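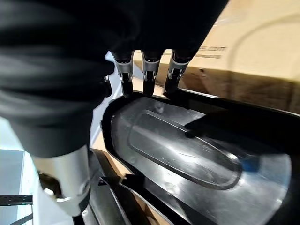

The black tray with its clear panel, and the cardboard behind it.

I have been meaning to sort out the packing corner since March, when the second shelf came down and everything that had been on it went into one heap on the floor. It was mostly boxes inside boxes. I don't post much, a few parcels a month at most, but I keep everything that might be useful for a parcel, and over a couple of years that adds up.

The first job was getting it all up onto the table where I could see it. Anything soft or torn went straight out to the recycling. Boxes with the lids gone went too, apart from one that fits the big atlas exactly, which I am keeping whatever happens. I ended up with a pile of flat cardboard about as high as my knee and a much smaller pile of boxes worth putting back together.

Trays were harder to decide on. I like a tray with a rim because it stops small things wandering off, and black ones don't show every mark. The trouble is they never seem to match. Two that look the same in the cupboard will sit at different heights, and then the top one rocks. I gave up on stacking them and stood them on their edges like plates in a rack. It takes more room along the shelf but I can pull one out without lifting five others.

Clear panels are a nuisance in their own way. They pick up fingerprints the moment you press on them, and if you put one down on a gritty table it is scratched for good. I now wipe the table first with a damp cloth, let it dry, and lay down an old pillowcase. For cleaning the panel itself I use warm water with a drop of washing-up liquid and a soft cloth, then a second dry cloth. Glass spray is fine on glass but I have had it leave a haze on plastic, so I leave it alone unless I know what I've got.

Unai Montoya came round in the afternoon to collect a lamp and stayed for most of it. He used to pack orders at Dirow and has firm views. His main one is that people use too much filling at the sides and none at the bottom. He had me put a folded sheet of cardboard under everything before it went in the box, then a loose fold down each side, then shake it gently. If you can hear anything, it comes out again and you start over. I thought this was fussy but I did it his way for the two parcels I had waiting, and they did feel more solid in the hand.

He was less keen on my tape. I had bought six rolls of the cheap stuff from Akov last year and I am still getting through it. It splits down the middle if you pull it quickly and then you spend five minutes picking at the roll with a fingernail. I fold the end over on itself every time now, which helps. When these are gone I'll pay a bit more.

Things I have settled on for the corner, in case it is of use to anyone with the same sort of heap:

Flat cardboard goes behind the shelf, standing up, largest at the back.
Scissors, tape and marker pen live in one open tub and nowhere else.
Bubble wrap hangs on a hook in a carrier bag. It takes up half a shelf otherwise.
Anything with a clear lid or panel gets a sheet of tissue over it before it is put away.

The shelf itself is back up, with longer screws this time and a bracket in the middle. Kiros Fikre lent me his drill and a box of wall plugs, and told me the old ones had been too short for that wall from the start. I can believe it. I put the old fixings in a jar, which I suppose is how all this began.

It took around two hours longer than I had planned, not counting tea. I still have a bag of odd polystyrene corners that I can't recycle and don't want to throw away. Unai said he would ask at Dula whether they take them. I also found the missing half of the letter scales under the heap – the flat top part – so I can weigh things at home again and stop guessing at the stamps.

Next is the cupboard under the stairs, though probably not until I have taken the cardboard to the tip.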